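SPEAKER NOTES – "What the ice storm did to Custholm"
Slot is 18 minutes, leave time for questions

Opening

Hi everybody, thanks for staying after lunch. I'm the person who answers the phones at the Custholm town office, so if you called us in March and got a busy signal, I'm sorry, that was me!

(Wait. Let people find seats.)

Quick show of hands: who here lost power for more than a day? Keep them up if you lost your phone too. OK, look around the room.

The first night

The freezing rain started at dinnertime and the lights went out at 9:40. I remember because I had a pie in the oven (apple, half done, we ate it anyway). By midnight 478 homes were dark, and the county road was shut at both ends with trees down across it.

I drove in to the office with a flashlight and a thermos. Gregor Matheson from the road crew was already there, asleep sitting up with his boots on. He'd been out since six.

The generator started on the second pull. Then we found out the phone system wasn't wired to it. So we had lights, we had coffee, and we had no way for anybody to reach us. Pause here, people usually groan.

Phones

The cell tower on the hill runs on a battery when the power drops, and that one lasted until a little after four in the morning. After that, nothing. Texts went through for a while longer if you stood by the grain elevator, don't ask me why.

What we did: Gregor drove a loop past the school, the church and the gas station every 2 hours with a printed sheet. Same sheet taped up in each spot, time written at the top in marker. Old one comes down, new one goes up. People started waiting for him, and somebody gave him a hat.

Mention Omolara Etim and the oxygen list. She's a home nurse and she had the names of her patients on paper in her car. We got to every one of them before breakfast, mostly because of that clipboard. Our own list was on the office computer, which is a sore subject and brings me to the next bit.

Computers

We lost one desktop when the power came back, and the list with it for most of a week. It's plugged into a surge strip now, and the list gets printed on the first of the month. It lives in a red folder by the door.

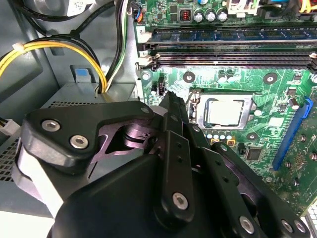
What I'd like you to do

Write down five phone numbers on real paper. Tonight, if you can.

Find out if your street has a neighbor on oxygen or with a medicine that needs a fridge. Knock on the door and ask, they won't mind.

Sign up at the back table for the call tree. We have 305 households on it so far and I want the rest of you!

If they ask about the power company: I don't speak for them. Meeting notes are at the front desk.

If they ask about the warming center: it's the school gym, dogs are fine, bring your own blanket.

Thank Gregor, he's in the third row and he'll hate it. Then cookies.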